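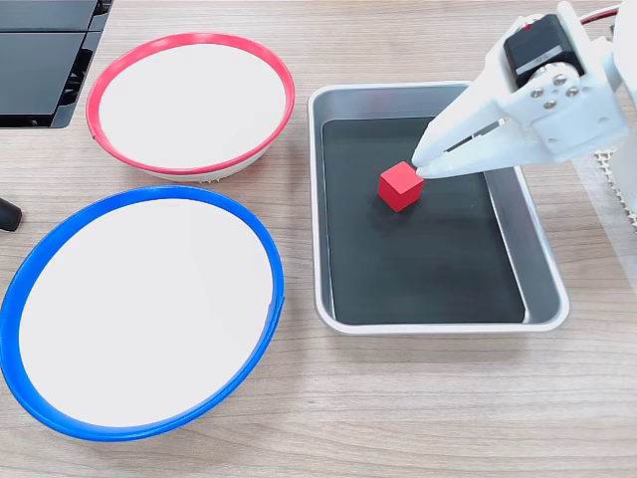

A tray is only as good as what you put in the bottom of it, according to Graça Sequeira, and if you leave the metal bare you deserve the racket you get.

She told me this over the phone while I was rolling a wooden block around in a bare roasting pan, so she could hear the racket for herself. I'd called to ask about something else entirely (a lamp), and an hour later we were still on trays.

I should back up. Last October I decided to do something about my table. It's a big pale thing from a house sale out past Potton, and I love it more than any other piece of furniture I own, but it collects stuff. Keys, screws, the little pegs that come with shelves, half a chess set, a button I've been meaning to sew on since we moved in. Every evening I'd push the whole mess down to one end so we could eat, and every morning it would have crept back.

I tried bowls first. Bowls are pretty and I have too many of them, but things go to the bottom of a bowl and you forget you own them. Then I tried one of those wooden organizers with 20 compartments, and I spent more time deciding where a paper clip lived than I ever spent looking for a paper clip. It's in the garage now, full of seeds.

What finally worked was a plain metal tray with a flat dark sheet in the bottom. I'd seen one on somebody else's table and couldn't stop thinking about it – sloping sides, rounded corners, a little rolled lip all the way around. You'd cook a lasagna in it. But lay something dark across the floor of it and it stops being a pan! Anything bright you set down in there jumps right out at you, and you can find it from across the room without your glasses.

Graça says dark green or black, never brown, and she's firm about it. Brown disappears into the table and then you might as well be using the table. I've got black in mine. I cut it from a drawer liner, a roll 30 inches wide that I bought at Stustard for a completely different project, and I cut it badly. The first piece buckled in the middle, the second was short on one side, and the third I finally did the sensible way, by tracing the base of the pan onto newspaper and using that as a pattern. You want it flat and you want to be able to lift it out and shake the crumbs off over the sink. No glue. I did glue one, for my sister, and she has not forgiven me.

As for the tray itself, please don't go out and spend a lot. I went into Cunha to look at the proper ones, the kind with a leather base and a name stamped underneath, and the salesperson brought out one that cost 975 dollars. It was gorgeous. I held it for a while. Then I went down the street and paid 19 for a baking pan, and the pan is what's on my table today. 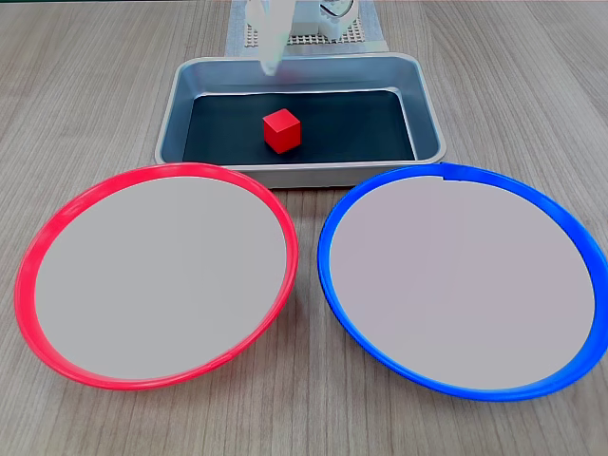 Red on black: a small cube in a lined metal tray.

Dindo Barredo has been lining pans a lot longer than I have, mostly for the kids who come to his Saturday – sorry, his weekend – building club. He sets out a tray and a few painted blocks, and that's the morning. He likes the sloped sides because small fingers can get under a block at the edge, where a straight-sided box would trap it in the corner. I hadn't thought of that, but I've got big clumsy fingers myself and he's right, it's so much easier to slide a screw up a slope than to pinch it out of a corner.

He also talked me out of filling mine up. I had nine or ten things in there by the end of the first week and it was turning into a bowl with ambitions. His way is to leave plenty of bare liner around whatever you're working with, and put the rest somewhere else. So I bought a lidded tin from Clemov for the overflow, and now the tray only holds whatever I need that day. This morning it was the house key and a single red game piece that I've promised to return to the neighbors.

Cleaning takes a minute. I wipe the metal with a damp cloth and dry it right away, mostly around the rolled edge where water likes to hide. The liner gets dish soap when it looks dusty, and on black that's often, I won't lie to you. Pale specks show up like stars. If that would drive you up the wall, go with the green.

The button, by the way, is still not sewn on. But I know exactly where it is, and there's room at the table for six again, with the tray parked up at the far end next to the salt.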